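**Pre-run checklist, gripper comparison, station 2 (Sunodside fingers against Prorkideck fingers)**

2023-06-08, before the first run

- [x] Emergency stop pressed and released, arm goes to hold. *OK.*
- [x] Speed limit in the controller. *Was still 700 mm/s from the last user. I set it to 20 for the approach to glass.*
- [x] Finger screws. *One on the Prorkideck side was a little loose, tightened.*
- [x] Wrist camera cable. *OK, but please leave more slack at the last joint.*
- [ ] Payload value saved for both grippers. *Only Sunodside is saved. The other must be entered by hand at each change.*

Glassware and table:

- [x] Cylinder has no chips at rim or base. *Checked by finger with glove.*
- [x] Only water is used for the comparison. *Yes.*
- [x] Cloth is clipped at the far edge. *Clips hold. The fold lines stay visible, I could not make them flat.*
- [ ] Cables behind the table tied up. *Not done. They do not reach the arm, but a person can step in them.* 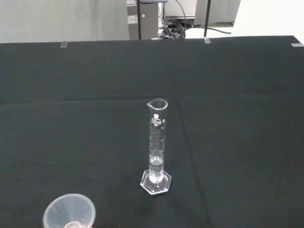

The grip force is the point where I am not sure. The Alemneh controller shows the force as a raw number, and the same number does not mean the same thing for both finger sets. For Sunodside I stopped at 1674. For Prorkideck I needed 2268 before the cylinder stopped to slide in the hand test. Please do not copy one value to the other – the glass can break.

- [x] Force limit written on the sheet for each finger set.
- [ ] Spare finger pads in the drawer. *One pair only. Trultuldale list says two.*
- [x] Safety glasses for everybody at the table.

Result: may run with Sunodside. Prorkideck waits until payload is saved and the cables are tied.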